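Garage arm, packing station: how are you all handling floppy bags?
Home Builds > Arms and Grippers

fakir_bench
Long one, sorry, get a coffee first. I've been building a packing station in the garage since July, an arm on an aluminum extrusion base with a two-finger gripper and a small camera at the wrist. The job is to put paper bags into plastic carriers and, later on, take them out again. Boxes were easy and I got cocky. Bags fold, they lean, and the film clings to everything. I'm running the Siltix controller and I've logged 862 grasps so far, far too many of them spent chasing a wrinkle. Would you change the fingers first or the vision first?

otico_olive
Oh, I feel this one! Vision first, in my opinion. Clear or milky film is miserable because the camera half sees through it, and whatever is printed or patterned behind it gets mixed up with the thing you want. I spent 5 evenings moving one lamp before I touched any code, and the lamp helped more than the code did.

golledora
I'll disagree with Olive, in a friendly way. Fingers first. Narrow tips are lovely for small parts, but on a pleated paper bag they want to find a crease and slide along it. Glue on some wider pads (I cut mine from an old jar opener) and slow the close down to 300 milliseconds. You can have perfect vision and still lose the bag.

otico_olive
Wider pads grab the film along with the paper, though. Then you lift both, and the handles come along for the ride. Ask me how I know.

golledora
Fair, that does happen. I back off 6 millimeters and close again, and most of the time the film lets go. I'd still rather fight that than a lamp.

fakir_bench
Thank you both, this is the most help I've had all month. I think I'll try the pads this week and leave the lighting alone, so I only change one thing at a time (my usual mistake is changing four). My tips are the tapered kind, and with a cord-handled carrier there is always a loop of cord somewhere near the path, so I'm also raising the approach a little. I'll come back with the log either way, even if Olive gets to say she told me so.
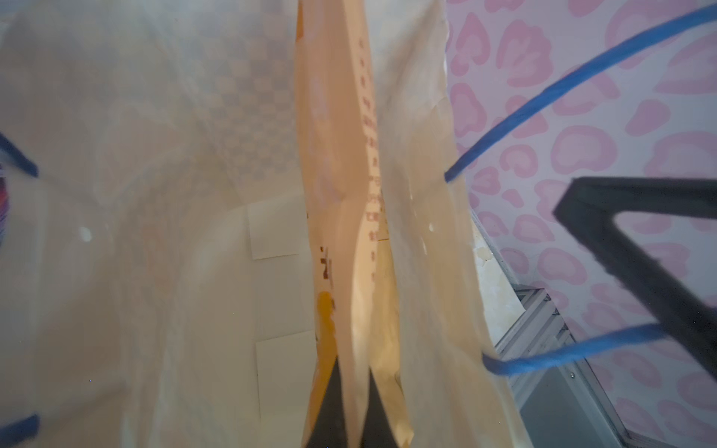 And if anyone has a pad material that grips paper without marking it, please post it, I'm nearly out of jar openers myself.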